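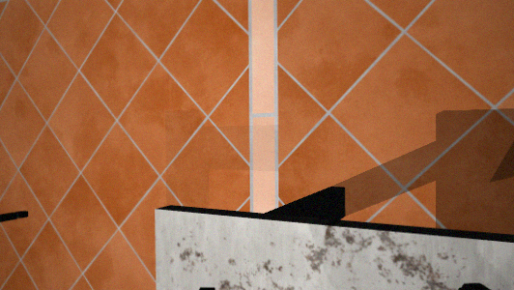
Abb. 1: Simulierte Umgebung, Arbeitsplatz vor gefliester Wand. Rechts der Schattenwurf auf den Fliesen.

Einheit 5: Haushaltsaufgaben in der Simulation
Begleittext zur Vorlesung »Serviceroboter«, Stand 21. Januar 2025
Asabe Aliyu

5.1 Ausgangsfrage

Kann eine Maschine heute eine fremde Küche aufräumen? Unter Laborbedingungen gelingen einzelne Handgriffe: eine Schublade aufziehen, einen Becher umsetzen, eine Fläche abwischen. Eine vollständige Aufgabe besteht aber aus vielen solchen Handgriffen hintereinander, und Fehler pflanzen sich fort. Wer in jedem Schritt zu 80 Prozent erfolgreich ist, kommt bei 5 unabhängigen Schritten auf eine Gesamtquote von knapp 33 Prozent. Für einen Haushalt reicht das nicht.

5.2 Warum simulierte Küchen?

Versuche am realen Gerät sind langsam. Nach jedem Durchgang muss jemand die Gegenstände zurückstellen. In der Simulation genügt ein Neustart, und Wandbelag, Licht und Möblierung lassen sich für jeden Durchgang austauschen. Im Projekt Jostatach werden für jede Aufgabe 400 Durchgänge gerechnet, verteilt auf unterschiedlich ausgestattete Räume.

Die Oberflächen in Abb. 1 sind für die Bildverarbeitung nicht trivial. Die orangefarbenen Fliesen liegen diagonal, die Fugen bilden also ein Gitter aus schrägen Linien. Ein Verfahren, das Möbelkanten über gerade Linien sucht, findet hier viele Kandidaten, die keine Möbelkanten sind. Dazu kommt der fleckige, hellgraue Block mit seiner dunklen Oberkante. Auch der Schatten erzeugt Kanten, obwohl dort kein Körper liegt. Die Fugen bleiben in ihm sichtbar — ein brauchbares Merkmal, um Schatten von Gegenständen zu trennen.

5.3 Übertragung auf die Wirklichkeit

Schwierig bleibt der Kontakt. Reibung, nachgebende Scharniere und nasse Oberflächen werden in gängigen Simulatoren nur grob angenähert. Ein Griff, der im Modell sicher hält, kann am echten Teller abrutschen. Textilien sind noch ungünstiger, weil sich ihre Form bei jeder Berührung ändert.

In der Werkstatt ist die Lage besser. Teile liegen in bekannten Aufnahmen, das Licht ist konstant, und der Boden ist frei. Hazem Bennani hat dazu im Oktober das Beispiel Sodgate vorgestellt (Folien im Kursordner, Teil 2). Die dort gezeigte Bestückung läuft ohne Aufsicht, allerdings nur für eine einzige Teilefamilie.

5.4 Aufgaben zur Übung

a) Berechnen Sie die nötige Erfolgsquote je Schritt, wenn 5 Schritte zusammen auf 80 Prozent kommen sollen.
b) Nennen Sie 2 Eigenschaften der Umgebung in Abb. 1, die Sie beim Training variieren würden. Begründen Sie kurz.
c) Lesen Sie den Abschnitt zu Ugwu im Reader und notieren Sie, welche Kontaktkräfte dort vernachlässigt werden.

Abgabe von a) und b) schriftlich, c) wird in der Übung besprochen.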